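How Do You Teach a Robot Arm to Tidy a Kitchen?

By Mylene Ignacio
Posted Jul 7, 2025

Think back to when you learned to tie your shoes. Somebody probably sat beside you, took hold of the laces and went through it slowly, loop and pull, loop and pull, and then let you try. Maybe they even put their hands over yours for the tricky bit in the middle. (My grandmother did this with me, and I can still remember how warm her hands were and how patient she was about the knots!)

A robot arm can learn in much the same way. A grown-up who works with robots could write out every tiny move as computer code, and for some jobs that works very well. A robot that puts the same lid on the same jar all day long only needs one good set of instructions. But kitchens are messy places. The fork is over here today and over there tomorrow, and the plate has been pushed back to make room for something else. Writing instructions for all of that would take ages, so people often show the robot what to do.

There are two ways of showing that you will hear about the most.

The first is showing by hand. The arm is set so that its joints go easy, a bit like when you let your own arm flop, and a person takes hold of it and guides it along. Down to the cup, close the fingers, up again, across, and let go. All the while the arm is keeping a record of how much each joint has bent. Afterward it can go back over that record and make the same moves by itself.

The second is showing by remote control, and this has a lovely long name, teleoperation. "Tele" means "far away," as in telephone and television. The person holds a controller, or wears a headset, or moves a small copy of the arm that sits on a desk, and the robot follows along. If you have ever driven a toy car around the living room, you already know the feeling. It's harder than a toy car, though, because an arm can go up, down, forward, back and sideways, and it can twist its wrist too, and you have to think about the fingers on top of all that.

Now, a remote control doesn't need to be connected to a real arm. It can steer an arm inside a computer, in a make-believe kitchen with make-believe forks. People call this a simulation, or "sim" for short. If you knock over a bottle in a simulation there is nothing to mop up, and you can put everything back and start again whenever you like. 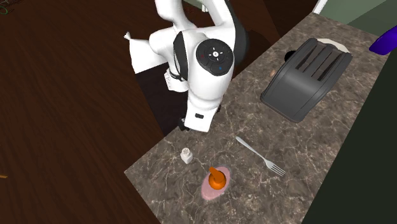
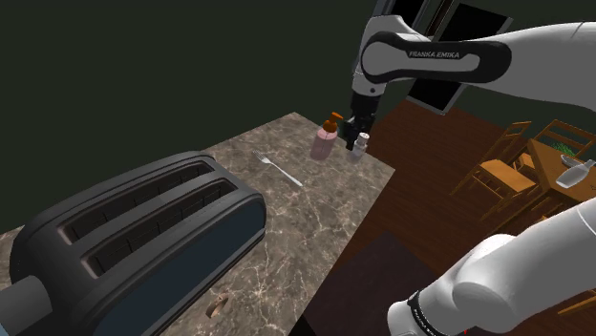 A white robot arm over the counter in a computer-made kitchen. There is a toaster and a fork in both pictures.

Each time a person shows the robot a job from start to finish, it is called a demonstration, or a "demo." One demo is hardly ever enough. Suppose you showed the robot how to pick up a salt shaker just once. It might learn to reach for that exact spot and nowhere else, and if the shaker were moved over by the width of your hand, the robot would close its fingers on plain air. So the person shows it again with the shaker a little to the left, and again with it beside a plate, and again with a fork lying close by. A computer then looks through all the demos and finds what they have in common.

How many does it take? My friend Marin Babić teaches an after-school club, and the children there named their practice arm Gindo. They wanted Gindo to put a spoon in a bowl, and they took turns at the controller until they had 631 demos saved up. That sounds like a lot, and some of the children did get rather tired of spoons. A harder job with more things on the counter can use 3,000 or even more.

Marin has a few rules for whoever is steering, and I think they are good ones. Go slowly. Look at where the fingers are before you close them. If you bump something, stop, and tell the group, so that everyone can decide together whether to keep that demo or throw it away. A robot copies what it is shown, wobbles and all, and it can't tell which parts you meant and which parts were a slip of the thumb.

Something to try at home

You can play this with a friend and no robot whatsoever. You will need a table, a plastic cup, a spoon and a scarf.

One of you is the robot and wears the scarf as a blindfold. The other is the teacher. First, try it by hand: the teacher gently guides the robot's arm to the cup, helps it take hold, and sets the cup down in a new place. Do this 5 times. Then let the robot try alone.

Next, try it by remote control. The teacher may only use words, such as "left," "down," "stop" and "close." It's a good deal slower, isn't it? Now move the cup while the robot isn't looking, swap places, and see how your friend gets on.

Words to remember

Gripper: the part at the end of a robot arm that holds things.
Joint: a place where the arm bends or turns.
Demo: one time through a job, shown to the robot by a person.
Teleoperation: steering a robot by remote control.
Simulation: a pretend world inside a computer.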